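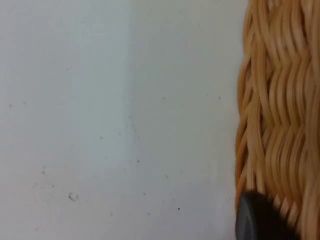 May, evening

Back from the open afternoon at Clanar. Writing this up while I still have the order of things in my head.

Arrived early and signed in at the side entrance. The main hall had the usual stands – conveyor guarding, vacuum cups, a palletiser behind yellow mesh running the same stack over and over. I gave it five minutes and went through to the smaller room, where Tivum had their two-arm cell. That was what I had come for.

The talk was short and better than the brochure. The arms are taught by a person moving them through the job, and the recordings are then used to train the controller. Each demonstration they keep runs to 20 seconds or less. They had 85 of them for the basket job and considered that on the low side. I asked what they threw away. The answer was anything where the operator hesitated, which seems to me a doubtful policy, as hesitation is where the difficult part of the job is. The engineer took the point but said mixed data had given them slow, nervous motion on an earlier job. I would like to see figures for that. None were offered.

The job itself is a dull one on paper: a ball, a wicker basket, a plain white table. Wicker is an awkward thing to handle all the same. It gives when pressed, no two parts of the surface are quite alike, and a fingertip that meets the side at a slant can ride up the strands before it grips. With a moulded tote you could write the contact point down and forget it. They use rounded dark fingertips, and the wrist cameras look past them at close range, so a good deal of what the controller sees is weave at one side and blank background at the other. I had not thought about how little there is to go on in a view like that. A fixed camera supplies the rest.
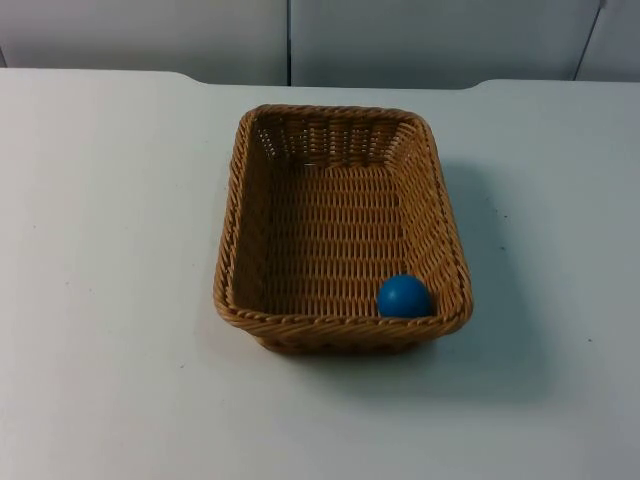 Basket and blue ball, from the fixed camera.

The ball lies in the corner by the front rim in that one, partly hidden by the edge. I asked whether a corner position is harder than the middle of the floor. Yes, by their account: there is weave on two sides, and the fingers have less room to open. They try to spread the positions across the demonstrations, but people left to themselves favour the middle.

Notes on the lighting. It is soft and comes from one side, with a shadow to the right of the basket. I asked if they vary it. Not yet. Clanar's own floor has roof lights, so anything trained in that room would need retraining or at least checking before it went out there. This was agreed rather quickly and we moved on.

Cycle time was not discussed until somebody at the back raised it. The reply was that it was too early. Fair enough, though the invitation had used the word "production" twice.

Tea afterwards, poor. Picked up the Lucero data sheet for the force sensor and left the Nalico one, having it already.

To do: write to Tivum and ask for the rejected recordings, or failing that a count of them. Look out my old notes on compliant fingertips. Return the visitor badge, which I have just found in my coat pocket.

Posted in May by the author

Recent entries
Lucero force sensor: first bench readings
Nalico controller, fan replaced
Vacuum cups on rough card
Rewiring the small test rig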